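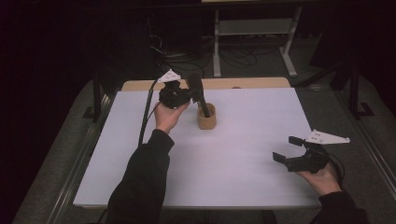 Whiteboard desk topper has gone gray and streaky, can I save it?

Posted by Young-sook Moon, 24 August 2022

Hi all! I bought a big white dry erase board secondhand in July and laid it flat on my desk so I could scribble on it while I'm on the phone (best idea I've had in years, I love it). Trouble is, the marker doesn't wipe off clean anymore. I get a gray smear wherever I've written, and one grocery list has been on there so long that I can still read "onions" after scrubbing. I've used dish soap and a wet rag, then a dry rag. It looks fine for a day and then it's right back. Is the surface worn out, or am I using the wrong stuff? The seller didn't know what brand it was. I'd rather not spend much on this, but I also don't want to wreck it.

3 replies

Woo-jin Oh

Dish soap could be half your problem. It leaves a film if you don't rinse it really well, and then the marker grabs onto the film. I did the exact same thing to the board in my kitchen.

Get some plain rubbing alcohol and a soft cotton cloth, and try it on one corner first. If the corner looks okay, do a small patch at a time and keep flipping to a clean side of the cloth, otherwise you're just pushing ink around. Open a window, and no candles going. Wipe it again with plain water and dry it well before you write on it.

For the onions: scribble over the old writing with a fresh dry erase marker, count to 7, and wipe. The new ink loosens the old ink. Mine took three rounds. Please don't use the green scratchy side of a sponge! Those tiny scratches hold ink forever and you can't get them out.

If a clean corner still ghosts the same day you write on it, the coating is probably going. At that point I'd put a sheet of clear stick-on dry erase film over the top and call it good.

Kumwood

toothpaste. works on everything

Stostumia

I wouldn't do the toothpaste, it's gritty and it dulled a strip of mine. +1 for alcohol.

Also, do you rest your arms on it all day? I do, and hand lotion was making mine streak as badly as the soap ever did. I keep a dish towel under my wrists now and wipe the board down before dinner. And cap your markers, the half dried out ones are the worst for leaving marks.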